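From: Ivana Medina
To: lab-planning list
Date: May 25, 2022
Subject: Re: Re: Equipment request for next year, hand-held grippers

Gangadharan wrote:

> Hi all,
>
> I've put the draft request in the shared folder. The short version is that
> I'd like us to buy 16 hand-held grippers through Norkura and send them home
> with people, so we can collect household tidying without booking the
> test room. The arm stays where it is. Norkura has quoted a unit price
> that falls a good deal if we order all of them together, and they will
> hold it until August.
>
> I have left the second arm out of the plan for now. My view is that data
> is what we're short of, and arms can wait. Please send objections to the
> list so that everyone sees them.
>
> Gangadharan

Objections, then, since you asked for them.

I don't dispute that we need the data. What bothers me is that the draft budgets for hardware and for almost nothing else. I went through the spreadsheet line by line last night and the grippers are there, the cases are there, shipping is there, and then there is a single row called "misc. support" with a number in it that looks like it was typed in to make the total come out even. What is in that row? If it's spare finger pads, it should say spare finger pads. If it is Beatriz's time, it's far too small, and she should be asked.

We've been through this before with the Baltar base. We bought it because the discount was good, the discount had a deadline, and we spent the following spring finding out that the batteries were a separate order and that no one had been assigned to keep it running. It's in the storage room if anyone wants to visit it.

My second worry is labeling. Every session that comes in has to be watched by a person, trimmed, and tagged. The draft assumes the tool we license from Idodetti will do most of this. I have used that tool on the recordings we already have. It does all right with a cup on a bare counter. Real bedrooms are another matter, and real bedrooms are what the proposal promises. Soft things on soft things, shiny packaging, a strap lying on a plaid blanket, half the objects leaning on the other half. I would like to see the tool's error rate on that kind of material before we put money down, and I'd like somebody other than Idodetti to measure it.

For anyone on the list who hasn't looked at home material:
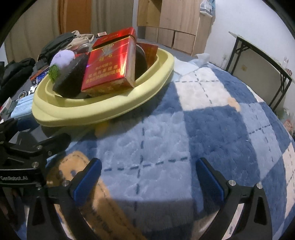
Abdul-Rahman Sarpong wrote to me off list, and said I could pass it on, that the labeling worry is fair but cuts the other way: if the tool is weak on messy rooms, we need messy rooms to fix it, and waiting a year gets us nothing. He would order a small batch now and let the discount go.

I could live with that. What I can't support is the full order on the strength of a price that expires. So before the planning meeting I would ask for the following, in writing:

A labeling cost per hour of recording, done by hand, from our own people. Brigitta kept notes on this when she did the kitchen set and I think she still has them.

A second quote. Fonseca sells something in the same line. It may be worse, I have no idea, but one quote isn't a comparison.

A replacement rate for pads and fingers. Norkura says the pads are good for 700 sessions. I'd like to know what they count as a session, and whether the people in their test were picking up anything heavier than a sock.

A line for storage and a line for consent paperwork. We'd be recording in people's homes, with their belongings in view, and the draft gives this one sentence.

Some plan for the day the recordings are finished and we still have one arm that three groups want to use. I know the arm is out of scope – but if the point of the data is to run something on a robot, then the robot belongs in the budget discussion, even if the number next to it this year is zero.

I'm not trying to sink it. Two grippers on loan for a month would answer most of my questions, and if Norkura won't lend us two when they hope to sell us a whole set, I'd take that as information too.

Gangadharan, could you unlock the spreadsheet? I can only view it.

Ivana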